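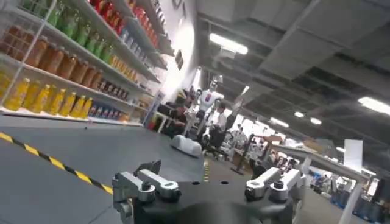 Bottled drinks on white shelves, with the green ones next to the red.

What is a database?
By Pak-hei Kan

Hello! I write computer programs for a small company called Warkico, and when I tell children that, they nearly always ask me if I make games. I don't, sorry. I make the sort of program that sits on the front desk at the vet's, or the dentist's, or the swimming pool, and remembers things for people. The bit that does the remembering is called a database, and I think it's the best part of the whole job, so I'm going to tell you about it.

Let's start with a cat

Say you have a cat called Biscuit and she's got a sore paw. You ring up Iordache Vets in Ploramville (I made the program they use, so I know it very well) and the person on the phone says, "Is that Biscuit the tabby or Biscuit the guinea pig?" You've only been there once, ages ago. How do they know?

Before computers, they would have gone to a big metal cabinet full of cards. Each animal had one card, with its name, its owner, its birthday and every jab it ever had written on it in biro. Someone had to walk over, find the B drawer and flick through. If a card got put back in the wrong drawer, well, good luck. My aunt worked in an office like that and she once spent a whole afternoon looking for a tortoise.

The program has cards too, only they're inside the computer. We call each one a record. Iordache Vets has 2,215 records, one for each animal, and the computer can find the right one before you've finished saying "Biscuit".

Rows and columns

If you've ever drawn a table in maths you already know what a database looks like on the inside. There are rows going across and columns going down. Each row is one record, so one animal. Each column is one kind of fact, and we call those fields.

The animals table at the vet's goes something like this:

Number: 600
Name: Biscuit
Kind of animal: cat
Born: September
Owner: number 100

Did you spot that the owner is a number? I'll come back to it in a minute.

The fields are quite fussy, and we make them that way on purpose. The one for weight will only take numbers. If somebody types "quite fat" the computer says no and makes them try again. It sounds grumpy, but think what would happen if the vet wanted to work out how much medicine to give and all it said was "quite fat"!

Why everybody gets a number

There are two Biscuits at the vet's, remember, and I'd bet there are two children with the same first name somewhere in your school. A computer can't look at a face and think, oh, it's the tabby. It needs something that is different for every single record. So each one gets its own number, and that number never changes and never gets given to anybody else. The proper name for it is a key.

You have some of these yourself. There's probably one on your library card.

Tables that talk to each other

Now for the owner number. Biscuit belongs to a family, and the family has a phone number and an address. I could write the address on Biscuit's record. But the same family has a dog as well, and a rabbit, so I'd have to write it three times. Then they move house. Somebody changes the address for the cat and the dog, forgets the rabbit, and the rabbit's letters all go to the old house.

So we keep a second table, just for people. The address is written there once. Biscuit's record only says "my owner is number 100", and the computer goes and looks up number 100 in the other table. The dog and the rabbit say the same. When the family moves, you change it in one place and all the pets have moved too.

A database with tables joined up like this is called a relational database, because the tables are related to each other. Bit like cousins.

Asking questions

A pile of facts isn't much use until you can ask it something. Asking a database a question is called a query. The people at the front desk don't have to know any special words, they just press a button, but behind the button is a query that I typed, and it might mean:

Show me all the dogs that haven't had a check-up this year.

The computer goes through the table, picks out the ones that match and puts them in a list. You can sort the list too, by name or by age or by anything that has its own field. If there isn't a field for it, you're stuck. I was once asked for a list of all the animals that bite. We hadn't got a field for biting! We have now.

Who is allowed to look?

Some facts are private. Your phone number is, and so is where you live, and anything to do with being poorly. So the program asks everyone for a password, and different people are allowed to see different things. The person who looks after the money can see the bills, for instance, but hasn't any need to read the vet's notes about Biscuit's paw.

It also writes down who changed what, and when. If somebody turns a hamster into a horse by mistake (you laugh, but the words are right next to each other in the menu) we can go back and see what it said before.

And we make copies, called backups. Ours is made at two in the morning, when the vet's is shut. If the computer broke, we could load the copy on to another one and carry on.

Have a go yourself

You don't need a computer for this, only some paper and a pencil.

Pick something you've got lots of. Football cards, books, toy dinosaurs, anything. Draw a table and decide on your fields first, before you write any of the facts in. For dinosaurs I'd have number, name, colour, length and what it eats. Measure the length with a ruler so that it's always in centimetres. Then fill in one row for each.

When it's done, get someone to ask you questions. Which ones eat plants? Which is the longest green one? See how quickly you can answer using only the paper. If they ask something you can't answer, add another column.

Some words to remember

Record: all the facts about one thing, such as one cat.
Field: one kind of fact, such as weight.
Key: a number that belongs to one record only.
Query: a question you ask the database.
Backup: a spare copy, kept safe.

Next time I'll be writing about Esimow, our program that sends out reminder messages, and how it knows not to send one in the middle of the night.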